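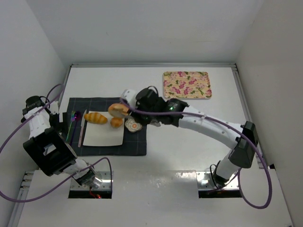 Setting a Breakfast Table When It's Only Bread and Jam

My mother-in-law set a full table for toast. I thought this was the silliest thing when I was first married, all that fuss over something you could eat standing at the sink, and now of course I do it myself and get grumpy when I can't. There is something about sitting down to a plate with the bread already on it that makes a Monday feel a little less like a Monday. So these are my notes on doing it without adding a lot of work, collected over the years and added to by several of you who write in (thank you, and please keep writing!).

Start with the placemat
A cloth mat in a dark color is the best thing I own for bread. Pale crumbs show up on it, so you know where they all are, and you can pick the whole thing up by the corners and shake it out the back door. I keep 2 in the drawer and 2 in the wash, and that sees us through the week. Charcoal or navy will also forgive a coffee drip, though not butter. For butter, rub in a drop of dish soap with your finger, leave it while you do the dishes, and then wash the mat as usual. If your table is white, a dark mat looks very smart on it, and you don't need a tablecloth at all.

Which side everything goes
Strictly speaking the fork lives on the left and the knife and spoon on the right. At breakfast I let that go. We line up all three on the left, with the knife closest to the plate, then the spoon, then the fork, and the right side stays clear for the cup. Giuliana Ñahui wrote to tell me her grandmother would have fainted, but she has since tried it with her boys and says there are fewer spilled cups. If you are left-handed, flip the whole business around.

Colored cutlery
I love it, the purples and blues and greens, and it doesn't have to match. A few cautions, though. The shiny colored finishes can dull in a hot dishwasher, so I wash mine by hand in warm water with a soft cloth and dry it right away, which takes no time for one meal's worth. Never use a scouring pad. And don't leave it soaking overnight with a lemon wedge in the bowl, as I once did.

Arranging the bread
Put the croissant down first, toward the top of the plate and at a bit of a slant. It is the awkward shape, and everything else can find its place next to it. A small round bun tucks in beside it nicely, and a bigger piece of bread can lean over the bun if the plate is getting short on room. Leave the lower part of the plate empty! That's where you will be doing your spreading and tearing, and a crowded plate only sends crumbs over the side. A square plate with rounded corners is handy here, as a croissant fits into a corner in a way it never quite does on a round one.

Warming it through
Yesterday's croissants come back well at 300 degrees for a few minutes, straight on the oven rack. Glossy buns brown faster on top, so lay a bit of foil over them. Plates can sit on the stovetop meanwhile and take the chill off.

The coaster
Set it to the right, on the mat itself, so it comes away with everything else. Suha Khalaf asked how to get a tea ring off a patterned one: a paste of baking soda and water, dabbed on gently, wiped off with a damp cloth. Try the underside first if you're nervous about the colors.

Next time, jam jars, and what to do with lids that won't budge.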